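Hilo rápido sobre papeles, correos y demás miseria de trabajar por cuenta propia. Lo escribo entre dos entregas, perdonad el desorden

2 de junio y yo con las facturas de invierno en una bolsa de tela. Una bolsa. Con un paraguas dentro

Contexto: traduzco manuales y catálogos, casi todo para Visser y para Torner, alguna cosa suelta para Mastatlow. Tres clientes, tres maneras distintas de pedir una factura. Una la quiere en pdf, otra subida a su portal, la tercera en pdf Y subida al portal

El portal caduca la contraseña cada dos por tres. La de ahora lleva un insulto dentro, ya lo digo

Bandeja de entrada esta mañana: 2.356 sin leer. No es una forma de hablar, es el numerito de la pantalla

Y entre esos 2.356, el aviso de que me faltaba por cobrar un trabajo de 949 euros. Llevaba ahí semanas. Semanas!!
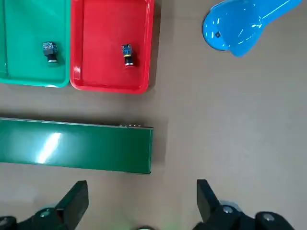 Lo reclamé en cinco minutos. Contestaron en diez, muy majos, que faltaba el número de pedido en la factura. Lo puse, la mandé otra vez, ya está en el circuito de pago. Todo ese agobio por una línea que faltaba

Así que he parado todo y me he puesto con un sistema. Sí, otro. El del año pasado eran carpetas de colores y duró lo que duraron las pegatinas

El nuevo es más tonto. Dos montones físicos, dos carpetas en el correo. Entra / espera. Lo que esté terminado se escanea y va al archivador, no se queda encima de la mesa "por si acaso"

Lo de "por si acaso" es mi perdición. He encontrado el manual de una impresora que regalé

Me preguntan por la etiqueta "urgente". La he borrado. Tenía 415 mensajes dentro, alguno de un congreso que ya ni me acuerdo de qué iba. Si todo está en urgente pues ya me diréis

Lo que sí tengo es una norma para los días malos: si llevo media hora abriendo y cerrando lo mismo, paro. Me levanto, agua, vuelta a la manzana, y al volver empiezo por el papel más aburrido. Parar en seco se me da fatal, hay que entrenarlo 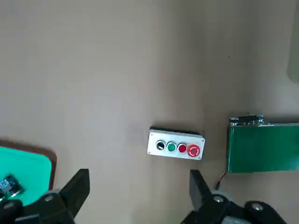

Cuatro botones en fila y a la derecha del todo, la seta roja de parada de emergencia.

Sigo. Cosas que he tirado hoy: sobres con ventanilla vacíos, tarjetas de visita de gente que no ubico, un calendario de hace siglos, garantías de aparatos muertos

Cosas que NO he tirado y debería: los borradores impresos del catálogo de Trillmont, con todas mis notas a lápiz. Me da pena. Van a una caja y en septiembre decido

(en septiembre no voy a decidir nada)

Sobre escanear con el móvil: vale de sobra. Luz de ventana, el papel bien plano, y le pones nombre al archivo EN EL MOMENTO. Yo pongo cliente, mes y concepto. Si lo dejo para luego acaba llamandose escaneo_final_2_bueno y a ver quién lo encuentra
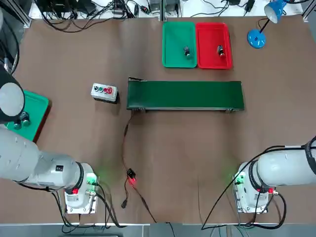
Lo del sitio de cada montón me parecía una manía y no. Antes los movía según me diera el sol y acababa mezclando lo pagado con lo pendiente. Ahora lo que entra va a la izquierda, siempre, igual que la bandeja verde de la foto, pegada al borde izquierdo de la mesa, y lo que espera respuesta a la derecha. En el centro solo lo que tengo entre manos. Llevo una mañana y ya estiro el brazo sin mirar

El correo va más lento. He ordenado por remitente en vez de por fecha y eso sí que lo recomiendo: boletines fuera de golpe, tiendas fuera de golpe. Mil de una sentada (1.000 clavados, el programa no te deja seleccionar más). Qué gusto

Ojo, antes de borrar buscad "factura", "contrato" y "pedido" y apartadlo. Yo casi mando a la papelera el acuerdo de tarifas con Torner, qué sudores

También he puesto en el calendario una cita fija conmigo misma, los jueves después de comer, para papeles. Hoy toca, mira tú. Si cae una entrega ese día se mueve al viernes pero no se borra

Duda para quien lleve más años en esto: guardáis copia en papel de lo ya declarado o todo en digital? Mi gestoría dice una cosa y mi miedo dice otra
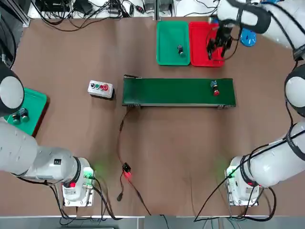
Nomvula Gumede me contesta que ella guarda las dos cosas, papel en cajas por año y copia en un disco aparte que solo enchufa para eso, y que lo que de verdad le cambió la vida fue mandar la factura el mismo día de la entrega, antes de apagar el ordenador

Me lo apunto lo segundo. Yo entrego y desaparezco, y luego a fin de mes toca arquología

Lo del disco también, que el mío está en el mismo cajón que las pilas gastadas

Bueno os dejo, que tengo que entregar a las seis y aún me falta el índice. La bolsa de tela está vacía. El paraguas está roto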